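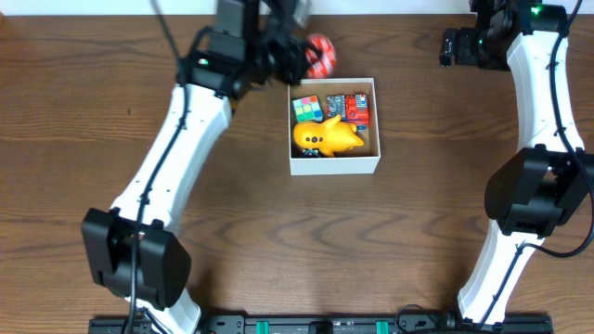 Box of toys on the table, Saturday.

Sandley Community Board > Local Projects > The old goods siding, again

mulga_bill_no_bike
Went to the update night at the Sandley hall so you didn't have to. Six speakers, one working microphone. The short version is that Kodico still want to turn the goods siding into a market and workshop precinct, the council still loves it, and the parking is still "being modelled". The model is presumably made of balsa.

They're now saying 30 stalls under the old awning and 80 car spaces. Last year it was more stalls and fewer cars, so somebody's been listening to the bowls club.

parapet
Were the drawings any better? The last lot had people flying kites next to the substation.

mulga_bill_no_bike
Kites are gone. There's now a woman with a greyhound in every single picture. Same woman, same greyhound.

TinRoofRusted
I'll be the one to say it. I like the plan. The siding has been a paddock of fennel and shopping trolleys since I was in primary school, and if Kodico want to spend their own money on it I'm happy to buy an overpriced sourdough there.

parapet
It isn't all their own money though, is it? Read page four. The council is covering drainage and the footpath on the Uka Street side, and drainage is where every project in this town goes to die.

TinRoofRusted
The council has to fix that drain anyway. My neighbour's bins float past every August.

verandah_post
Did anyone bring up the rents? $700 a month for a stall is fine if you're a candle company. My sister-in-law does shoe repairs and she'd need to resole half the district to break even.

mulga_bill_no_bike
Someone did ask. The answer was that 20 per cent of stalls would be at a "supported rate". What the supported rate is, they couldn't say, but they said it very warmly.

verandah_post
So, candles.

offcut
Bit harsh. The Miyazaki centre had the same argument before it opened and there's a bloke cutting keys in there to this day. Smaller traders went in together and split a stall. Nothing in the plan stops people doing that here.

parapet
Clause 11 stops people doing that here. No subletting, no shared tenancies.

offcut
Righto, I hadn't got to clause 11. That's a silly clause.

TinRoofRusted
Then put it in a submission. They close at 5 pm on 15/08/2020 and the form's on the council site, under Roads for some reason.

verandah_post
Found it. It wants my vehicle registration.

mulga_bill_no_bike
Put the greyhound's.

offcut
Mine's in. Clause 11, the rents and a whinge about bike racks. Is the awning heritage listed or does it just look it?

parapet
Just the posts. The roof can go.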